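Selina Aebischer keeps the draft in a ring binder, and the binder is fatter than it should be. Sixty pages, she says, on how a company ought to test a robot arm before it puts the result in a sales sheet. She has read all of it twice and would like that time back.

"Half of it is definitions," she says. "There is a page and a half on what a trial is. Then you get to the part where somebody has to write down the trials that went wrong, and it says 'should.' It doesn't say 'shall.' So they won't."

Aebischer spent most of her working life checking test reports for other people, and for the past 4 years she has done it for Etance, a small outfit that buys robot arms and software on behalf of packing firms. She is paid to doubt things. The draft, known in the trade as the Joltcombe guide after the town where the first meeting was held, is supposed to make her job easier. It is open for comments until December.

I ask what she would put on the first page if it were hers. She doesn't have to think about it.

"Say whether it was simulated. In the title, in plain letters. I get reports where the word turns up in a footnote at the back."

She has nothing against simulation as such. It is cheap, it doesn't break fingers, mechanical or otherwise, and you can run the same pick 1000 times overnight. Her complaint is with what gets left out when the numbers travel. A supplier tests a two-fingered gripper on blocks in a rendered workspace, gets a fine success rate, and by the time the figure reaches a buyer it has become the success rate of the arm.

"What does a block weigh in there? What is the friction? Somebody typed that in," she says. "Maybe they typed in a good number. I'd like to see it. The draft says friction values should be 'made available on request.' I have requested. I'm still waiting on one from last year."

Then there is the question of what counts as a pick. Under the draft, an object held clear of the surface is a success. Aebischer thinks that is far too kind. A block between two fingertips is a moment in a job. The job is to get it to where it was going and let go of it there. 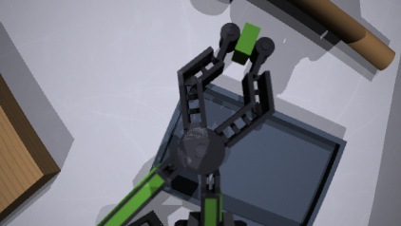 Peter Doležal doesn't agree, and told me so at some length by phone. His view is that a grasp and a placement are separate skills, that they fail for separate reasons, and that if you fold them into one score you can no longer tell a developer what to fix. He would keep the definition as it stands and add a second score for placement next to it. He also thinks the buyers who complain about simulated results are often the same ones who refuse to pay for real tests.

I read this back to Aebischer. She laughs at the last part and concedes it.

"He's right about the money. And two scores would be fine, if both got printed. What I've seen is two scores measured and one printed. Guess which."

She is no gentler about the section on lighting and clutter. The draft tells testers to vary the position and angle of each object "to a representative degree." Representative of what, she wants to know. A tilted block is harder than a square one, and a block next to a bigger thing is harder again, but the guide never asks for the range to be stated. Two labs could follow every line of it and come back with results that can't be set side by side.

Is there anything in it she likes? She turns pages for a while.

"The versioning part. You have to name the software version and you can't swap it halfway through a run. That's a 'shall.' Whoever wrote that had been burned." She finds another one, a rule that the person who tuned the controller can't also be the person who marks the trials. "Good. Though at a firm with three people, I'd like to know how they plan to manage it."

Etance will send in comments, she says, mostly requests to change one word to another. She expects to lose most of them. Meanwhile she goes on using her own checklist, which runs to 2 pages and which suppliers tell her is unreasonable.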